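Home Modules Reading List Noticeboard Contact

Packaging and Everyday Goods
Session 4 handout: How a parcel gets its wrapping
Notes by Najwa Awwad

Welcome back, everyone, and thank you for the very lively discussion last time about biscuit tins (I am still getting messages about it, and I'm enjoying every one). This week we move on to something we all handle and hardly ever look at, which is the layer between an object and the outside of its box. I'd like us to spend the whole session on it, slow as that may sound, and I promise there is plenty to chew over.

Let us begin with the words. Primary packaging touches the product itself: the bag, the film, the sleeve. Secondary packaging holds one or more of those together, usually a carton. Tertiary packaging is what the warehouse sees, so pallets, stretch wrap and big outer cases. People mix these up all the time, even people who have worked in the trade for years, so do keep the list by you while you read.

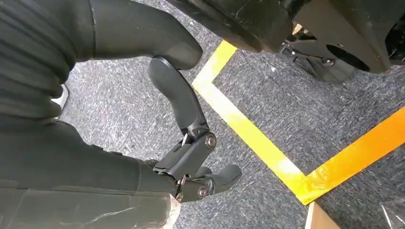
Why do so many goods have a plastic film as well as a box?
The film keeps out dust and moisture and stops surfaces rubbing against card on the journey. It also shows the buyer that the item hasn't been opened, and for many sellers that matters every bit as much as the protection.

Now for our case study. Birimia is a small firm selling desk lamps by post, and Munther Aoun, who ran their packing room until he retired, kindly let me go through his old returns book. In one season they sent out 2478 lamps and 63 came back damaged. He had expected cracked shades. Most of the trouble was scuffing on the base, where the lamp had shifted against its own plug. They tried a looser bag, then a tighter one, and in the end a folded card insert from Reisinger with a little pocket for the plug. Please read the two pages from the returns book before the seminar, and bring a pencil, as his handwriting takes some getting used to.

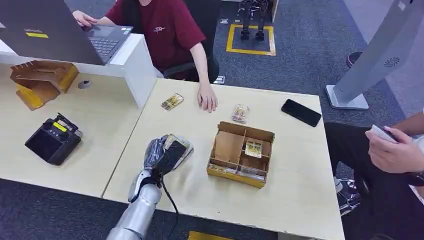 The insert cost more than the bag, and it took longer to fold, so the packers weren't at all keen on it to start with. Lina Hourani will talk us through that side of things in the second hour. She has brought flat inserts for all of you to try folding, and I would ask you to time yourselves, gently, and write the time on the back.

A word on materials while we're here. Card is easy to recycle if it is clean and dry. Thin film is much harder, and the rules differ from one council to the next, so please look up your own before the seminar and jot down what it says. Last February's group found such odd differences between neighbouring streets that we ran well over time.

For your coursework, choose one thing that came to you by post. Keep all its wrapping, lay it out in the order you took it off, and label each layer primary, secondary or tertiary. Then write 21 lines, no more, on which layer you would change and what it might cost the sender. Hand it to Ho-yin Man at the front desk by 4 in the afternoon on the day of the seminar.

Next session: tape, string and glue.

3 comments Share Print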